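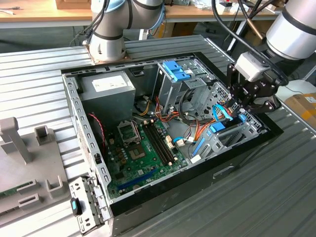
Zhong tourney: move to a 6-team bracket?

Posted by rf_bleachers – July 10, 2018
6 replies

rf_bleachers: Gate was 933 this year. I'd cut to six teams and play two full pools.

dugoutdave: No. Fendenen drove in for two games as it is. Fewer teams means a smaller gate.

slowpitch44: Agree with the cut. Romari finished under the lights both nights – too late for kids.

dugoutdave: Then start earlier.

Related threads
Grillatum Field infield dirt
July umpire sign-up
Bat rules for coed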